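A gripper comparison that reports a single success rate tells you very little. At Trirkholm we ran the Zeditz parallel jaw against the Enach in simulation, 591 episodes on one blue object, and the two finished 2 points apart. On that figure you would buy the cheaper one.

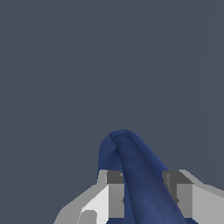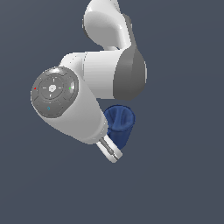

Simulated arm, blue object, plain gray background.
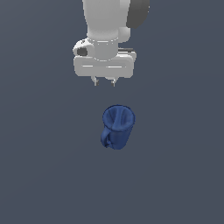
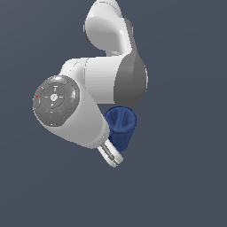
Split the failures by approach angle and the tie falls apart. Past 30 degrees of tilt the Enach accounted for 51 of the drops – nearly all of them at the rim. The Zeditz failed evenly at every angle, and that points to the controller. I would like vendors to publish the split by default. Caldeira already logs the angle, so the extra work is one more column.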